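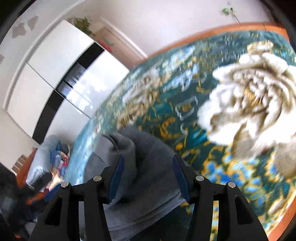
Figure 3. View from the camera on the hand-held gripper during a cloth folding demonstration on a bed. The dark gray cloth lies between and beneath the two jaws.

4.2 Collection of folding demonstrations in homes

The demonstrations used in this section were recorded with the Pitari hand-held gripper in the homes of the participants. We did not prepare the rooms. The operator was asked to choose a place where he or she normally folds clothes, and in many homes this was the bed. Figure 3 shows one of these recordings. The cloth has one plain color, while the bedspread under it is printed with large flowers in white, beige, mustard and blue. We consider this combination difficult for the policy, as the strongest edges in the view belong to the print and the folds of the cloth give only weak contrast.

In total we kept 114 demonstrations for training. Of these, 77 were recorded on patterned surfaces and the others on plain ones. The operators were Uchenna Olatunji, Habibur Roy and the participants themselves, after a short practice with the device. One demonstration starts when the jaws are open above the cloth and ends when the operator puts the device aside. We allowed the operator to correct a bad fold in the same recording, and such corrections were not removed - in our earlier study the policy trained without them could not recover after a missed grasp.

The wide lens sees much more than the work area. In Figure 3 a white wardrobe, the wooden rim of the bed and part of a hand are also visible. We first tried to crop the input to the region between the fingertips. With this crop the policy closed the jaws at suitable height, but it often lost the far side of the cloth when the fabric was larger than the crop. For the final experiments we therefore give the full view to the encoder, together with a second, smaller input taken around the fingertips. The dark corners of the lens are left as they are in both training and test.

Grasp labels were obtained from the jaw opening only. A grasp is counted when the opening stays below the threshold for 90 consecutive samples. This rule is simple and it has one known weakness: when several layers are folded together, the jaws stop at a wider opening and the grasp may be missed. Wendy Ashworth checked the labels by hand and corrected them where it was necessary. The layer count was annotated separately, by 2 annotators who did not see the labels of each other.

4.3 Effect of the background pattern

To measure the influence of the surface, we trained one policy on the plain recordings only and one on the complete set. Both were tested with the same garments on patterned bedspreads which do not appear in training. The first policy frequently moved toward a printed outline and closed the jaws beside the cloth. The second policy made this error less often, but it was slower in the approach and sometimes stopped above the fold before descending.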